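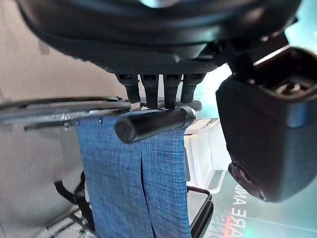 Quem compra o braço esquece-se da garra

Graça Lobo gere o orçamento de equipamento da Bravine, oficina de confecção e manutenção têxtil onde a manipulação de tecido continua a ser a operação mais difícil de automatizar. Recebeu-nos na semana em que fechava o caderno de encargos para a segunda célula.

A primeira pergunta foi sobre o erro mais comum nas propostas que lhe chegam. «Vêm com o preço do braço em destaque e tudo o resto em nota de rodapé», responde. «O braço é a parte previsível. A garra, os dedos, o suporte de montagem e a cablagem do punho são rubricas separadas e têm vidas úteis diferentes. Peço sempre as quatro linhas discriminadas.»

Na Bravine, os dedos são tratados como consumível. O orçamento prevê a substituição de um jogo completo a cada 1.000 horas de funcionamento, valor que Lobo considera conservador. «Com chapa ou plástico rígido podia esticar. Com tecido, o desgaste aparece na ponta e a pega perde repetibilidade antes de a peça partir.»

O caderno de encargos pede aos fornecedores um ensaio de 100 ciclos com material da própria oficina: painéis com sobreposições, pegas cilíndricas, alças soltas. A Nondberg e a Mota aceitaram a condição. Uma terceira empresa propôs enviar um relatório de laboratório e ficou de fora.

«Um cubo de espuma agarra-se com qualquer coisa», explica Hélder Caldeira, técnico responsável pela instalação. «Eu quero ver o que acontece quando o pano dobra por baixo do dedo. E quero o registo dos ciclos falhados, com a força aplicada em cada um.»

Caldeira insistiu também na câmara de punho. A proposta inicial previa apenas uma câmara fixa, solução mais barata, mas o corpo da garra tapa o ponto de contacto na fase final da aproximação – precisamente quando a informação faz falta. A diferença de custo foi absorvida com o adiamento da compra de um segundo controlador.

Quanto a prazos, a encomenda deverá sair em Junho, com entrega contratada em 9 semanas. A formação dos operadores entra no mesmo contrato. Lobo reservou ainda quase 1.000 euros para peças de fixação. «Parafusos, abraçadeiras, suportes. Da primeira vez não estava orçamentado e saiu do fundo de reparações.»

O contrato de manutenção continua por decidir. A Mota exige três anos, a Nondberg aceita renovação anual a um preço mais alto. Lobo inclina-se para a segunda opção, mas aguarda os resultados do ensaio.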